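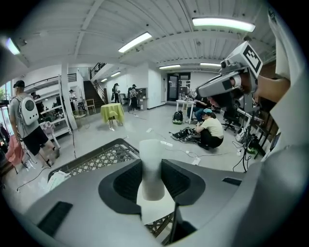 **What is the Lendila Cup?**

It is a yearly student competition in which teams teach a robot arm to do small household jobs by doing the jobs themselves first.

The **Lendila Cup** is run by the Lendila student robotics club and held each October. Teams work with hand-held grippers, which a person carries and squeezes like an expensive pair of kitchen tongs. The recordings are used to train a single shared arm, known as Zalleck. Zalleck was named by a vote, and the losing names are still brought up at meetings.

## Format

Each team may submit up to 400 recordings. The contest has three rounds: lifting, stacking and tidying. Tidying is considered the hardest, partly because the rules define "tidy" over 11 clauses and the students who wrote them shared a kitchen. A perfect score is 55 points. The club's records list none.

Practice sessions are held in an open workshop with a staircase up to a mezzanine. Cups and plastic crates are the usual objects, being cheap and hard to insult. Square black-and-white markers are fixed to the grippers so that their movements can be followed, and the rules forbid covering one with a thumb, a clause known as the Ackroyd amendment after the team that made it necessary.

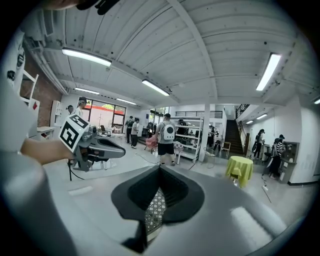
*Bogdan Chiriac*

## Teams

Ackroyd has entered every year and describes itself as a rebuilding side. Its great rival, Gustton, favours slow, careful recordings, and Zalleck has learnt from them to approach a cup as though it might be asleep. Gustton won the stacking round with this method and ran out of time in the other two.

## Disputes

The best-known protest concerned a crate placed upside down. Ackroyd argued that the rules asked only for it to be "put back". The judges agreed, awarded the points and added clause 11 the same evening.

A proposal to let teams bring their own objects was put to members on 8/26/26 and sent back for rewording. It had failed to say how large an object could be, and Gustton had already asked about a wardrobe.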